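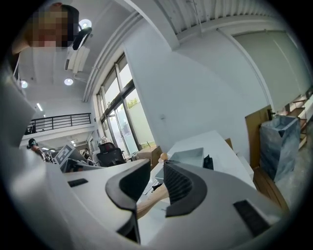 Components > Processors > Desktop > Stondeo 8

Last updated: June

The Stondeo 8 is an eight-core desktop processor supplied by Bucur to schools, offices and independent system builders. It is intended for general computing, photo editing and light video work, and is sold as a boxed part without a cooler.

Each core handles two threads. Power draw is managed by the motherboard, and the limit may be lowered in the firmware menu where quiet running is preferred. Memory is supported in two channels, with up to 4 modules fitted. Integrated graphics are included — a separate card is required only for games and 3D design.
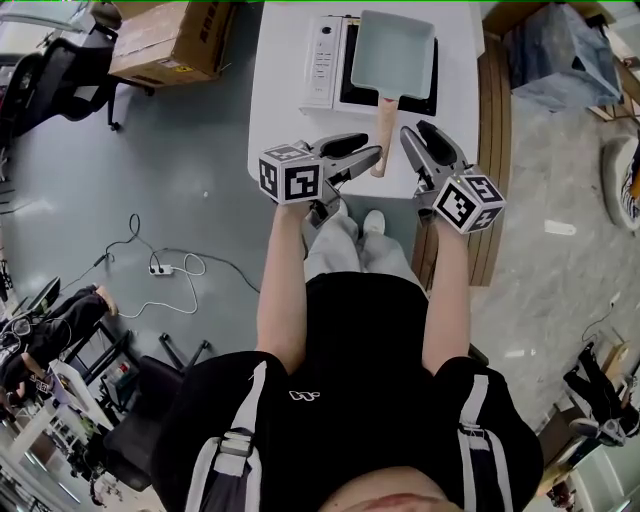 Two grippers at a light wooden handle, white table.

Buyers should check that their board carries the current firmware before fitting the processor. Older boards may not start without it. Thermal paste is not supplied.

Orders of 400 units or more are handled by the Claltovcombe office and should be addressed to Valentin Ardeleanu. Smaller orders are dispatched from Zarnavwood every Tuesday. Returns are accepted only in the original packaging, with the seal intact.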